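마트사이드 손편지 말뭉치 README

버전 4
작성일 11/05/2023

안녕하세요. 이 꾸러미를 내려받아 주셔서 고맙습니다. 마트사이드(Matside)는 동네 사람들이 주고받은 손편지를 옮겨 적어 모은 한국어 텍스트 자료이고, 이 문서는 그 자료를 어떻게 모았고 어떻게 쓰면 좋을지를 조금 길게 풀어 쓴 안내문입니다. 짧게 쓰려고 몇 번이나 줄여 봤는데 번번이 다시 늘어나고 말았네요. 차 한 잔 곁에 두고 천천히 읽어 주시면 좋겠습니다.

무엇이 들어 있나요

편지는 모두 3629통입니다. 그중 453통은 엽서이고, 나머지는 봉투에 넣어 보낸 편지입니다. 안부 편지가 가장 많고, 김장 날짜를 맞추는 편지, 군대에 간 아들에게 보낸 편지, 빌린 책을 돌려주며 끼워 넣은 쪽지 같은 것도 있습니다. 쪽지는 따로 나누지 않고 편지로 쳤습니다. 이걸 나눌지 말지를 두고 꽤 오래 고민했는데, 보낸 분들이 스스로 편지라고 부르셨으니 그대로 따르기로 했습니다.

파일은 편지 한 통에 하나씩이고, 인코딩은 UTF-8입니다. 첫 줄에는 일련번호, 둘째 줄에는 보낸 해, 셋째 줄부터 본문이 나옵니다. 보낸 해를 모르는 편지는 둘째 줄을 비워 두었으니 읽어 들이실 때 빈 줄을 건너뛰지 않도록 살펴 주세요. 저도 한번 그렇게 했다가 본문 첫 문장이 전부 연도 칸으로 들어가서 한참을 헤맸답니다. 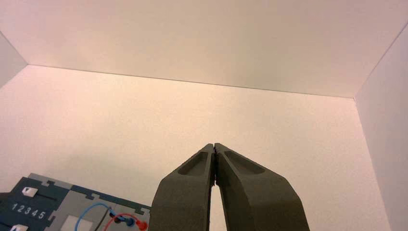 띄어쓰기는 그냥 두셨으면 합니다. 지난 버전을 써 봤는데 옛날 분들 편지는 붙여 쓴 데에 말맛이 있더라고요. 고쳐 놓으니 다 같은 사람이 쓴 것처럼 읽혔어요.

이 의견을 받고 저도 무척 공감했습니다. 그래서 3월 작업부터는 본문의 띄어쓰기와 맞춤법을 전혀 손대지 않았고, 예전에 고쳤던 편지도 원본을 다시 보며 되돌려 놓았습니다. 사투리도 마찬가지입니다. 다만 기계로 형태소 분석을 하실 분들에게는 이게 꽤 성가신 일이라서, 표준 띄어쓰기로 바꾼 판을 부록 폴더에 따로 넣어 두었습니다. 부록은 참고용이고, 인용하실 때는 꼭 본문 폴더의 글을 써 주세요.

옮겨 적은 방법

두 사람이 같은 편지를 따로 입력한 다음, 서로 다른 곳만 골라 원본과 맞춰 보았습니다. 번진 글자나 찢어진 자리는 네모 기호로 남겼고, 앞뒤를 보아 짐작한 글자는 소괄호 안에 넣었습니다. 쓴 사람이 줄을 그어 지운 말은 읽히더라도 옮기지 않았습니다. 지운 데에는 지운 마음이 있을 테니까요. 추신은 위치와 상관없이 본문 맨 끝에 두었는데, 여백을 빙 둘러 가며 쓴 추신은 순서를 정하기가 참 어려웠습니다.
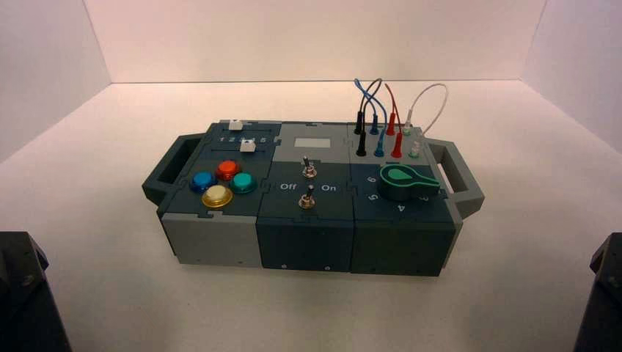
이름과 주소는 모두 가렸습니다. 사람 이름은 관계를 나타내는 말로 바꾸었고, 마을이나 가게 이름은 로스턴, 드릭스테드 같은 지어낸 지명으로 통일했습니다. 한 편지에서 드릭스테드인 곳은 다른 편지에서도 드릭스테드이니, 왕래를 살펴보시는 데는 무리가 없을 거예요. 병 이름과 빚 이야기가 나오는 편지는 보내 주신 분께 다시 여쭙고, 괜찮다고 하신 것만 실었습니다.

아쉬운 점

나이 드신 분들의 편지가 많고 어린이의 편지는 아주 적습니다. 답장이 짝을 이루는 경우도 드뭅니다. 받은 편지는 간직해도 자기가 보낸 편지는 가지고 있지 않은 것이 보통이니 어쩔 수 없는 일이기도 하지요. 한 편지의 길이는 길어야 3000자 정도인데, 장을 나누어 며칠에 걸쳐 쓴 편지는 한 파일로 이어 붙였습니다.
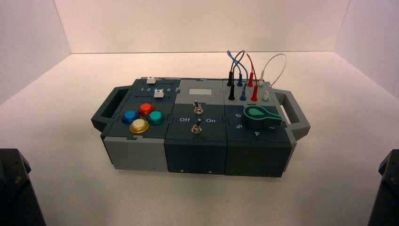 수업 자료로 편지 몇 통을 인쇄해서 나누어 주어도 되나요?
수업과 연구에는 따로 허락을 구하지 않고 쓰셔도 됩니다. 인쇄물 아래쪽에 자료 이름과 버전만 적어 주세요. 책으로 묶어 파실 계획이라면 먼저 연락을 주셔야 합니다.

인용과 문의

인용하실 때는 "마트사이드 손편지 말뭉치, 버전 4"라고 적어 주시면 됩니다. 잘못 옮긴 글자를 찾으셨다면 일련번호와 줄 번호를 함께 알려 주세요. 집에 묵은 편지가 있어 보태고 싶으신 분도 언제든 반갑습니다. 원본은 옮겨 적은 뒤 빠짐없이 돌려드리고 있습니다.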